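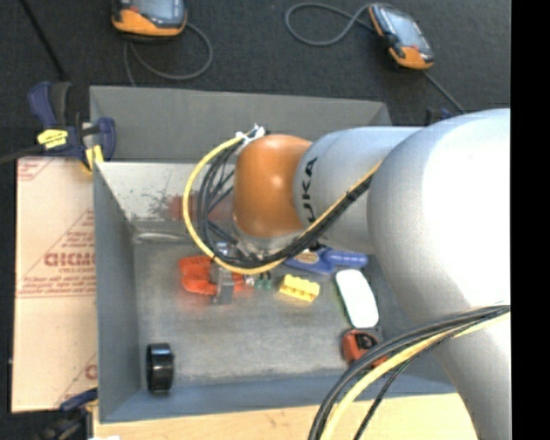
Why does my soil moisture sensor read 752 when it's just sitting in dry air? Because the board gives you a raw number between 0 and 1023, and you have to decide for yourself what counts as dry.

I spent most of Monday evening on this! My friend Teodor Mihăilă gave me two of the cheap capacitive probes, and I stuck one in the basil pot and got 752 again, which made me think the thing was dead. Nope – I had the signal wire on A1 and the sketch was reading A0. Classic me.

Once that was fixed I took a reading in air, another in a glass of water (only up to the line, keep the electronics out of it), and mapped the two to a 0–100 scale. I also put in a delay of 2,000 milliseconds, as at 200 the serial monitor was scrolling so fast I couldn't read a thing.

Next up is a small servo that turns 90 degrees and opens the valve on the water bottle. I've got the bracket glued already, but the code still twitches at startup.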